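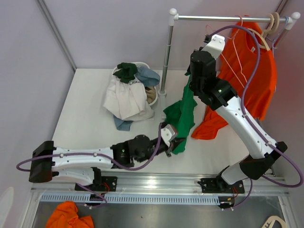 In April I decided to finally make peace with my laundry. I live alone in a small apartment in Lirnen, and for a long time my system was very simple: the clean clothes stayed in the basket until I wore them. In the morning I would take the shirt from the top, and if the shirt from the top was not good, I would dig. By the end of the week the clean things at the bottom looked worse than the dirty ones.

My mother would be ashamed of this. She ironed everything, also kitchen towels, also the pillow covers which no guest ever saw. I did not inherit that. I own an iron, a Mägi, bought when I moved here, and it still has the paper label around the cord.

So the new rule is that the basket must be empty on the same evening. I do not fold in front of the television anymore. I stand, with the basket at my left hand and the rail at my right, and I take the things out one after another until I see the bottom. The first time it took me 50 minutes, and I was a little offended by this number. Now I need 27 if there are not many socks.

The order was important for me to find out. At the beginning I took whatever came to my hand, and then I had a sleeve of one shirt pulled through the leg of some trousers, and a long twisted rope of cloth which I had to shake out over the floor. A washing machine makes knots like a sailor. Now I first pull up the big things, because they hold all the others prisoner. Long garments come out narrow and full of wrinkles, and I learned to hold them at two ends and stretch them gently before I do anything else. Cotton forgives this. Knitted wool does not, and I have one sweater, once my size, which would now fit my cousin Deividas Adomaitis, who is a tall man. He has not asked for it.

After stretching comes the shake. One strong shake, holding at the shoulders, and then I smooth the front with the flat hand. For everyday T-shirts this is enough and I don't need the iron. For shirts with a collar I also close the top button when it hangs, and the collar stays in its shape.

About hangers I had many opinions and I have changed most of them. I bought a pack of 20 from Gumier, the thin kind with a soft cover, and I was sure it would be too many for one person. It was not enough. The soft cover holds well a wide neck that would slip from a plastic hanger, but it also holds the shirt when you want to push the hanger in from below, and you end up fighting. I put the hanger in through the bottom of the garment, always, so that I don't pull on the neck. It is slower. My old T-shirts all have necks like the mouth of a fish, and I would like the new ones to live longer.
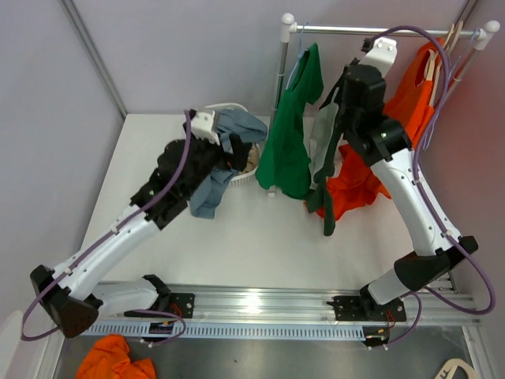

I also wanted to write about colors. For some weeks I hung everything by color, from light to dark, and it was beautiful to look at. Then I noticed that I stood before it each morning and could not find the shirt for work, as it was between two shirts for painting walls. So I returned to hanging by use. Work is at one end, home at the other, and in the middle is a group I call "maybe", where the things wait that I still like but do not wear. If something stays in "maybe" for 6 months, it goes to the donation box near the Borow market. A linen jacket is in its fifth month now. I look at it with guilt and it looks back.

A few things which I keep folded and never hang: sweaters (see above, my cousin), sports clothes, pajamas, and anything with a hood. A hood pulls the whole thing backward and after a week there are two small bumps on the shoulders. I tried to get out these bumps with steam from the kettle. Please don't do it, I burned my thumb and the bumps are still there.

The basket itself deserves some words. My previous one was tall and narrow, with a lid, and I think half of my problem came from it. You could not see what was inside and you had to put the whole arm in. A lower and wider one lets you see most of the clothes at once, and it does not fall over when you pull on a trouser leg. I would say choose the basket before you choose the hangers. I did it in the other order, of course.

Socks I leave for the last, and I still have no good method. At the moment I lay all of them on the bed and match from the longest to the shortest. The ones without a partner go to a small bag on the door handle. Last month I emptied this bag and found three pairs inside it, complete.

Next I want to try the same with bed sheets, and mainly with the fitted one, which I now roll into a ball and push to the back of the shelf. If somebody has a way to fold it alone, with normal arms, please write it in the comments. I have watched many videos and at the step where they turn the corner inside the other corner I am always lost.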